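Fingertip Trouble: Picture Book Week on the Parnside Bench

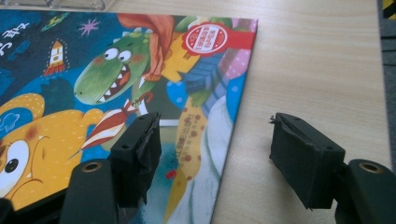

Posted by the bench notes editor, 2022-12-13 | Filed under: Grippers, Faults, Parnside

We love picture books at Parnside. They're big, bright, flat and far harder to pick up than any box or cup, and they find every weak spot in a gripper! This one found ours. The green dinosaur on the cover has become the face of our favorite fault of the year, and I've been itching to write it up.

Look at the right fingertip, at the left corner of the pad. See that frayed little scrap of tape sticking out? It's the whole story of this page, and I think it's wonderful how much mischief such a small thing can make.

What went wrong
We were working through a set of 571 hand-held demonstrations for the Clokix project, all of them flat objects on a table. The book runs went beautifully at first. Then the grip started letting go halfway through the lift, always with a slow twist first, and the book would slap back down onto the table (loud enough to make everyone jump, every time).

Where we looked first
The bushings, of course! You can see them in the picture, the brass-colored rings down on the arms. We had already had a sticky one in September, so we pulled both arms, cleaned everything and put it all back. The play was fine. The twist was still there. A whole happy afternoon gone, though I did learn a lot about bushings.

What it was
Tape. Once an edge lifts, the pad touches the cover on the loose flap first, and the flap slides. On a mug you'd never notice. On a glossy cover held by its edge, the book pivots and away it goes. We rewrapped both pads, ran 12 lifts, and had 2 drops, both with the fingers set too close to the corner. Moving the grip toward the middle of the edge cured those too.

The safety part
A dropped book is funny. A hardback corner on a knuckle is less so, and one of us has the bruise. Keep your free hand out from under the lift, please, even when it's going well.

New habits
Pads get checked before each session and rewrapped every 80 lifts, frayed or not. Any loose end you can catch with a fingernail means stop and change it. The Riller log sheet now has a box for tape, right next to the one for screws.

Next up: the same book, with foam pads from the Bachmann drawer. I can't wait!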